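# The white plastic basket, and what we keep in it
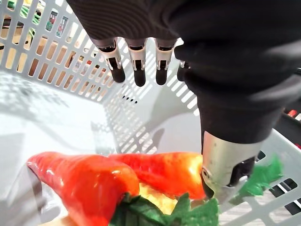

*Prirngate Community Kitchen Classroom, Props & Equipment Shelf*

I was asked to review the produce set. I have reviewed it, and I have also reviewed the basket, which got no mention in the request and does more work than anything else on the shelf.

The set first. It's sold by Joubert as the Market Morning assortment, $115 for the lot, and we bought it because the under-fives session kept eating the real vegetables. Samira Atallah did the ordering. She would like it on record that she wanted the cheaper one.

## The carrots

The carrots are the reason to buy this set, or the reason to send it back, depending on how you feel about shine. They are a red that leans orange, or an orange that leans red, and they are glossy in a way no carrot has been since it was in the ground in a cartoon. The surface is slightly lumpy, which I came around to. A perfectly smooth carrot looks like a traffic cone. One of ours has paler, yellowish streaks running through the red, and the kids have decided that one is "the old one." It arrived the same day as the other.

The green tops are leafy and fan out a fair way, so they take up more of the basket than you'd guess from the listing. Widad Farah thinks they're the best part. She runs the pretend grocery counter and says customers (median age four) pick up every carrot by the hair. So far the hair has stayed on. I tugged one pretty hard in November when the room was quiet and it stayed on for me too, and I was not being gentle.

They taper to a decent point. Not a sharp one. I've stepped on it in socks and would rate the experience below a building brick and above a grape.

## The rest of the assortment

The eggplant is fine. The lemon is fine. The mushroom is the size of the lemon, and I have stopped bringing it up. There's a head of garlic that Maysoun Ghanem believed was a shuttlecock for most of a month, and once you've heard that you can't unsee it, so I'm passing it along.

The corn comes apart into husk and cob, which sounds like a feature. You will own one husk by spring.

Paint has held up on everything but the tomato. The tomato gets thrown. I don't hold this against Joubert.

## The basket

White plastic, item 262 in the Sallell catalog, sold as storage for something more dignified, I'm sure. It is not part of the set. Joubert ships the vegetables in a cardboard tray with a die-cut hollow for each one, a tray that assumes the user is patient and knows where the leek goes. The tray lasted one afternoon.

A basket asks nothing. You drop things in. The two carrots lie across the bottom more or less side by side, with the greens pushed up against the wall, and if you're after a carrot you can see it and take it. Pile in the whole assortment and this stops being true, and somebody tips it out on the rug. We now split the set over several baskets, with the carrots getting one to themselves. Munther Harb called this favoritism toward carrots and he's probably right.

White was a good call. Dark baskets swallow the eggplant. White also shows every fingerprint, and you'll be wiping it more than you planned. Dish soap, warm water, a rag. I wouldn't put it in the dishwasher, having once put a different basket in a dishwasher.

## Compared with the Fovora set

We borrowed a Fovora bag from Rania Bataineh's room for two weeks. Felt vegetables, very tasteful, the sort of thing you'd see in a catalog next to a linen apron. The carrots were lovely. They also soaked up a juice box and could not be spoken to afterward. Plastic wins this one on hygiene and loses it on looks, and I've made my peace with which of those matters before lunch.

The felt set is quieter when dropped. If your classroom has a room underneath it, weigh that seriously.

## Scores

| Item | Out of 5 |
|---|---|
| Carrots | 4 |
| Green tops | 5 |
| Corn | 2 |
| Mushroom | see above |
| Joubert tray | 1 |
| White basket | 5 |

Would I buy the set again? Yes, at a discount, and I'd ask whether they sell just the carrots. I did ask. They don't. The basket I'd buy again tomorrow, and Samira has already put two more on the list without telling me what they're for.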